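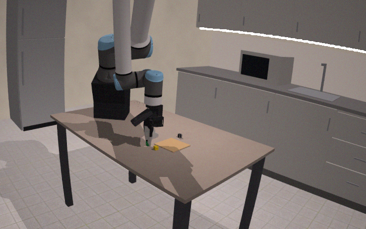 Skidder and landing inspection, Plasden tract, 21 January 2026. Fill this out at the landing before the first hitch of the shift and leave the yellow copy in the truck. Go over the paperwork on a flat surface with room to spread it out, a table on four legs like the one in the kitchen view, and not on the hood of the pickup where the last set blew into the slash. Mark each line OK, FIX or OUT. Anything marked OUT parks the machine.

MACHINE

Fire extinguisher, cab: OK. Gauge in the green.

Fire extinguisher, rear: FIX. Bracket strap is torn. Held with wire for now, new strap ordered from Drolta.

Seat belt: OK.

Door latch and emergency exit: OK. Exit was stiff in December, greased since.

Service brake and parking brake: OK. Held on the grade above the landing with a full hitch.

Winch cable: FIX. Broken wires near the hook end. Cut back and re-ferrule before use.

Chokers: OUT, 2 of them. Kinked at the bell. Tagged and taken off the machine.

Belly pan: FIX. Packed with bark and needles on the left side. Clean out at every fueling, more often when it's dry.

Tire chains: OK. Check tension again after the first hour.

Hydraulic hoses: OK. Weep at the blade cylinder, same as last time. Keep watching it.

LANDING

Truck turnaround: OK. Gravel is holding.

Deck height: FIX. Butts are uneven on the road side and the top logs could roll. Pull the deck down before the Premley truck loads.

Danger trees: OUT. Dead hemlock leaning over the chipper side. Stay clear until it's on the ground. Flagged in orange.

Fuel tank, 1000 gallon: OK. Cap locked, spill kit full.

Warning signs on the Võ road: FIX. Lower sign is down in the ditch.

CREW

Hard hats, chaps, eye and ear protection: OK.

First aid kit: FIX. Short on pressure bandages.

Radio check with the office: OK on channel 4. No signal below the brook crossing.

Recheck all FIX items before the next shift and initial each line.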